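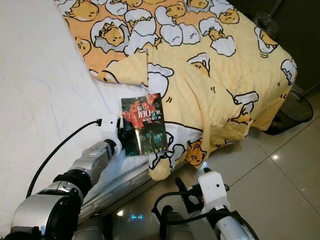
About Fivwood

Fivwood is a bedding and bedroom shop with a small testing room at the back, in Bemcombe, two doors up from the bakery. We sell duvets, sheets, blankets, mattress covers and a few things that go near a bed. We also tell people when they don't need any of them, which has cost us a fair amount of money over the years and which our accountant brings up every spring.

The shop was opened by Lucienne Leclerc, who had spent 23 years buying linen for hotels and had stopped believing most of what was printed on the packets. She still has. Ask her what "hotel quality" means and she will tell you it means somebody typed the words hotel quality.

What we think about thread counts

Not much. A high number can be reached by twisting thin yarns together and counting each one, and the sheet you get for your trouble may be heavier, hotter and no stronger. One supplier once offered us a sheet at 592 and another at less than half that. We washed both for a winter. The cheaper one is still in use in the flat upstairs and the other has gone for dusters. We wouldn't build a theory on two sheets, but we did stop putting the figure on our shelf labels.

We are just as doubtful about "breathable", "cooling", "anti-allergy" and anything with the word "sleep" added to the front. If a maker can show us how they tested it, we read what they send. Most of them send a leaflet.

How we try things out

We put bedding on beds and live with it. A duvet folded in a plastic bag under shop lights tells you the colour and very little else. We want to know how it hangs, whether it creeps off to one side, what it's like to fold on your own, and whether you can put a book down on it and find it again.

Njoroge Mollel runs the testing. He came to us from a commercial laundry and is hard to impress. His notes are short. "Pills." "Slides." "Fine, but why is it this price." He keeps every one of them, 3536 at the last stocktake, and you're welcome to read the ones for whatever you're thinking of buying. A few makers have asked us to take theirs down. We haven't.

Cartoon prints, since people ask

We resisted these for years. Lucienne thought they were for children and would be out of fashion by December. Then Inês Prata, who does our ordering, pointed out that the people asking for them were mostly grown-ups buying for themselves, and that a sleepy egg yolk in its shell is a perfectly reasonable thing to want at the end of the day. We now stock them, with the same suspicion we bring to everything else.
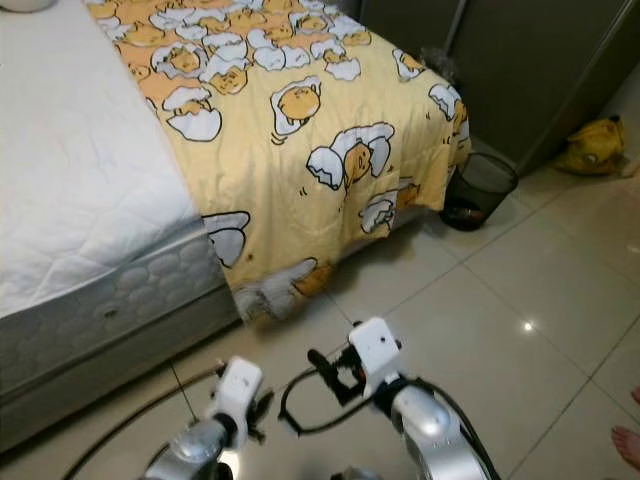 A busy print on pale yellow has practical points. It's more forgiving of tea than plain white, and it will cheer up a room with very little else going on in it. Against that, it will fight with any patterned sheet you own, so we tell people to keep the rest of the bed plain. White will do. And go up a size only if you've measured the drop. A blanket that hangs nearly to the floor looks generous and picks up whatever is down there, and on tiles you'll notice sooner than on carpet.

We don't sell matching curtains, cushions, slippers or lampshades. You'd be sick of it in a month.

Things we won't tell you

We won't tell you that a new duvet will fix your back, your marriage or your sleep. We won't tell you to replace your pillows on a set date, a rule that seems to be most popular with people who make pillows. We won't call anything an investment. If your present blanket is warm and in one piece, keep it and come back when it isn't.

Who you'll meet

Lucienne is in most mornings and prefers questions to browsing. Inês handles orders and returns, and will ring you if something is late. Njoroge is at the back and can be fetched. Jérémie Bailly does deliveries, in the van with Besnard still painted on the side from its last owner, and will carry a mattress up 2 flights of stairs but would like to hear about the bend in the staircase beforehand.

Returns

Bring it back washed or unwashed, with or without the bag. We'd like to know what was wrong with it. Njoroge writes it down, and if the same complaint turns up often enough we stop ordering the thing. Cartoon prints are included in this, whatever the label on the packet says about hygiene seals.

Open from nine in the morning until half past five. Parking is behind the bakery.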